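O que fica dentro da caixa

Quem desmonta computadores de escritório para os devolver ao uso começa quase sempre pela mesma chave de fendas e acaba quase sempre na mesma discussão: o que se guarda e o que segue para reciclagem

Na oficina da Stalano, as torres chegam em paletes, empilhadas e com os cabos presos com fita. Vêm de escolas, seguradoras, repartições que renovaram o parque informático de uma vez. No lote que acompanhámos havia 81 máquinas, todas de secretária, e o trabalho de as abrir estava dividido por três bancadas.

Kumudini Abeysekara dirige a triagem. Antes de se tocar num parafuso, regista-se o número de série e pesa-se a máquina. Depois a torre é deitada de lado e tira-se o painel. «A maior parte das pessoas trabalha com a caixa de pé e passa o dia curvada», conta. «Deitada, vê-se tudo de cima e as peças pequenas não caem para o fundo.»

A primeira decisão diz respeito à memória e ao processador. São as peças com mais procura e as mais fáceis de retirar. Os módulos saem abrindo as patilhas nas pontas da ranhura. O processador exige mais cuidado: levanta-se a alavanca, abre-se a moldura metálica e puxa-se na vertical, sem inclinar. Um pino dobrado no socket inutiliza muitas vezes a placa-mãe inteira, e endireitá-lo com uma agulha leva mais tempo do que a placa vale.

A fonte de alimentação vem a seguir. Em muitas torres de marca está segura por um trinco de plástico e por parafusos na traseira. A regra da casa é nunca abrir a fonte, mesmo desligada da corrente, porque os condensadores no interior podem conservar carga. Lê-se a etiqueta, anotam-se a potência e as tensões, e a peça vai para o banco de ensaio. Se passar, fica na prateleira das fontes. Se não passar, segue para reciclagem tal como está.

Erdal Keskin, que compra peças usadas para uma pequena cadeia de lojas, a Brolar, diz que as fontes são a parte mais ingrata do negócio. Os fabricantes usam formatos próprios e conectores próprios, e uma unidade em perfeito estado pode só servir numa família de modelos. «Tenho um armazém com 1000 fontes e há semanas em que não vendo nenhuma», afirma. «Depois aparece uma escola a pedir 20 iguais.»

Os suportes dos discos dão menos trabalho do que davam há uma década. As patilhas de plástico colorido dispensam ferramentas: aperta-se, puxa-se, e a gaveta sai. Beril Yüksel, a técnica mais antiga da oficina, recomenda que se vejam primeiro os cabos. Os feixes de alimentação passam muitas vezes por baixo das gavetas, e um puxão arranca o conector da placa.

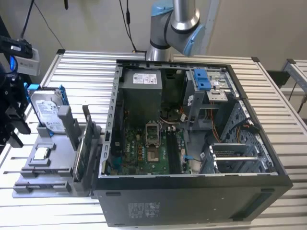
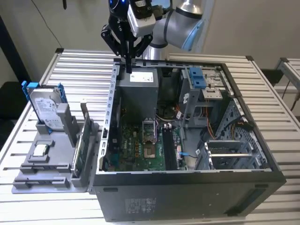
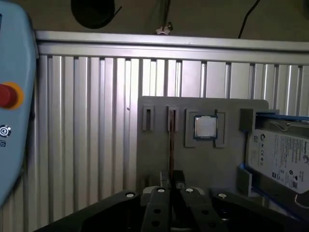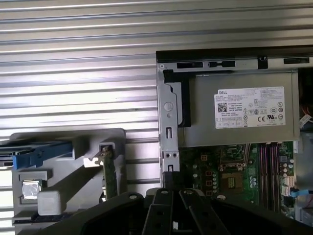 A fonte com a etiqueta branca à vista, na última fotografia, é da Dell.

Quanto vale uma torre aberta

O preço depende menos da idade do que do estado da placa. Uma placa-mãe verde, sem condensadores inchados e com o socket limpo, pode voltar a uma caixa no mesmo dia. A caixa em si vale pouco. O aço é vendido ao peso, e os painéis riscados raramente justificam pintura.

Abeysekara prefere manter as máquinas completas sempre que possível. Uma torre com memória nova e um disco de estado sólido serve bem para texto, correio e navegação, e é isso que pedem quase todas as associações que compram à Stalano. As restantes são desmontadas até à chapa, com os parafusos separados por tipo em frascos de vidro.

Yüksel guarda também as tampas das ranhuras de expansão. Ninguém as compra, mas faltam em metade das máquinas que chegam, e sem elas o pó entra pela traseira.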